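Wednesday, October 1, 2025

I want to write in my diary every day of October, so I begin today, also if I am tired. The rain came at lunch and did not stop. I put the dotted cloth on the table, the one I bought in Vullville for the birthday, and it makes the room less gray.

Today was for the snacks. I have a box for them and I have too many kinds, and every time I say I will sort them, and then I only eat one and close the lid. 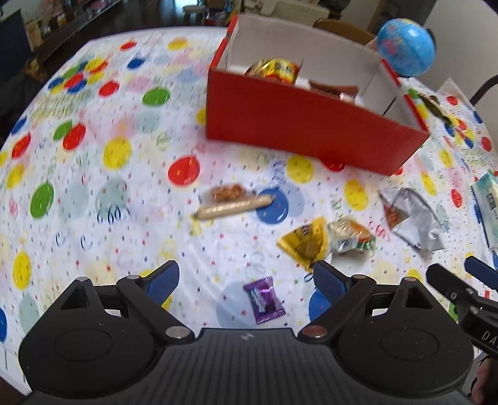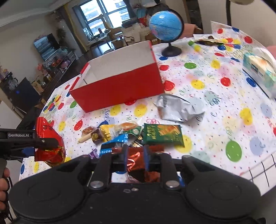 Daryna Lytvynenko wrote to me in the evening that I am doing it in the wrong order. First the soft things, she says, the bread and the cakes, because they will be pressed flat if they go under the others, and the candy can go in any corner at the end. She also says that one box is never enough for a family and I should stop pretending. I answered that my box is a good box. She sent back only a laughing face.

I think she is right about the bread. Last month I sent a parcel to Wavudcombe and Palesa told me the rolls arrived like pancakes. She ate them anyway, with butter. The postage was 482 and for this money I could buy her fresh rolls for a week, but a parcel is a different thing — you open it, and somebody thought about you.

So the plan for the next one is this. Cakes and bread on the top. Crunchy things at the sides. Candy in the holes. I must ask Unathi if the shop near the station still has the small ginger cookies, 12 in a pack, because Palesa asked for them two times already and I forgot two times.

I made tea and it went cold while I was writing. Tomorrow I need to wash the cloth, call Lerato about Saturday, and find the good tape. I was sure it was in the drawer with the candles. It is not there.

Recent entries
The drawer with the candles
A letter from Palesa
Over 70 plums from Anel's tree
The bus to Wavudcombe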